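Home | Kitchens | Small spaces | Gallery | Contact

Play food on a real worktop: a little kitchen gallery

Reading time: 4 minutes

I've been writing about worktops on and off since January, and the question I get more than any other is what people should do with the toy fruit. Do you let it live in the toy box with the cars and the odd socks, or do you give it a place in the proper kitchen? I'm firmly in the second camp! A plate of pretend fruit next to the real cereal makes me very happy, and it keeps small people busy at the right end of the counter while somebody else is getting on with the toast.

So this gallery is all about one worktop: white marble pattern, grey veins, lots of bamboo, and a toaster oven that does most of the heavy work. I love a toaster oven. I had a full-sized cooker for years and used it mainly as somewhere to keep the baking trays.

If you came over from the Ollivano drawer post, hello, and yes, there's a drawer in this one too.
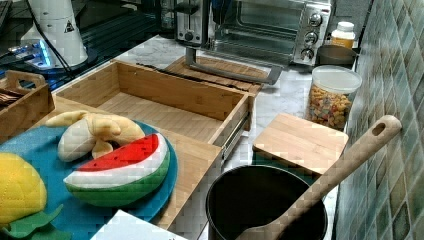 Plush fruit at the front: a watermelon slice and a half-peeled banana on the teal plate, with the bamboo drawer pulled out behind. I'm very taken with the banana's floppy peel.

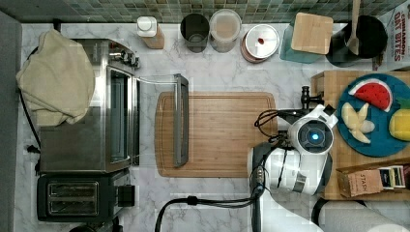 The same worktop from overhead, toaster oven door open over the chopping board and the jars along the tiles. Spot the OAT BITES in the corner.

Right, on to the nitty-gritty, and first of all chopping boards. I'm often told that a board which lives out permanently is wasted space, and I used to agree, until I timed myself one Sunday morning getting ours out from behind the trays, finding it had a sticky patch, washing it, drying it and then realising I only wanted to cut one bagel. Now it stays out. Get one with a groove round the edge if you ever cut up tomatoes or a juicy orange (or a real watermelon, come to that, although for a real watermelon I'd still put a tea towel under the whole business).

Bamboo does need a bit of looking after. I wipe mine with a damp cloth, stand it up to dry, and give it a rub with food-safe oil when it starts to look thirsty. Please don't put it in the dishwasher. I did that with a lovely Villumer board and it came out shaped like a crisp.

Then jars. My friend Graziella Fontana has a rule that anything you use every day can stand on the worktop and everything else goes behind a door, and I've pinched it from her completely. In my house that means oats, tea, salt and the wooden spoons. It doesn't mean the star anise, which I moved from counter to cupboard last winter and haven't missed once. I don't bother with a matching set, either. A few clear ones, a coloured one and something dark for the utensils looks far friendlier to me than a row of soldiers, and you can always tell which one you're grabbing before you've had your coffee.

Labels, though! Put the cooking instructions inside the lid. I copy them off the packet on to a bit of masking tape, so when I'm standing there wondering how long the couscous needs, there it is.

Drawers are where I get a bit evangelical. A drawer you can empty in one go and wipe out is worth three deep ones full of takeaway menus. I take everything out of mine before I decide what goes back, and I leave it empty overnight if I can bear to. By the next morning I've usually only gone looking for a handful of things, and those are the ones that get the space. The rest goes into a basket by the back door, and most of it ends up at the charity shop.

And back to toy fruit, which is where I came in. Fabric pieces are my favourite for a kitchen because they don't clatter and don't hurt when you tread on them in bare feet. Check the label before you wash any of them. Ours go in a pillowcase on a cool wash and then along the radiator, where they look ridiculous. Keep them on one plate or one tray, so tidying up is a matter of putting everything back on it, and keep that plate well away from the hot end of the counter. We have a Gkikas tray with a lip round it, a bit chipped now, and it's been a fruit stall, a picnic and a hospital for poorly lemons.

Next time I'm doing the cupboard under the sink, so send me your horrors. The worst one gets my spare Evgate drawer divider, which is still in its wrapper.

Contact | Copyright, all rights reserved | Back to top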